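The Blue Bedspread

She had been promising herself since October that she would sort the clothes, and on the first dry Saturday of summer, with the Sullmont bus gone and the house gone quiet behind it, she finally carried them up to the back bedroom and began.

It was her mother's spread on the bed, the bright blue one with the flowers as big as dinner plates, bought in Idmont the year the river froze. She had always thought it too loud for sleeping under. For folding, though, it was good company -- you could set a thing down among the ferns and feel you had put it in a garden.

Cream went over pink, then the mustard one, then the black one on top, which would not lie flat for anybody and never had.
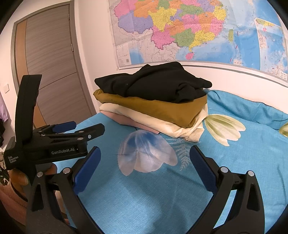 The Black One

It had been to weddings in Drostus and to both funerals, and it had opinions about being folded. Five times she smoothed it, and then she let it lie in its own hills and sat down beside it, thinking about the dance hall and how late the music used to go.
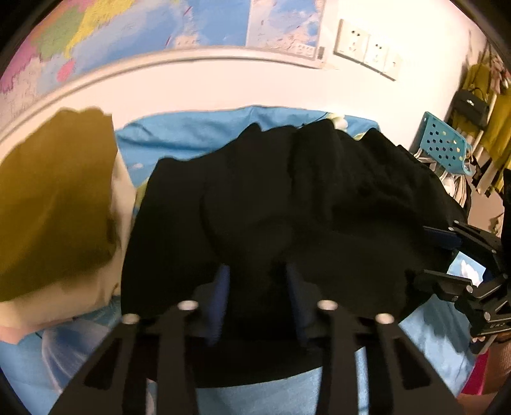
The black one, spread out on her mother's flowers.

"Well," she told it, "you can stay, then," and she went down to put the kettle on.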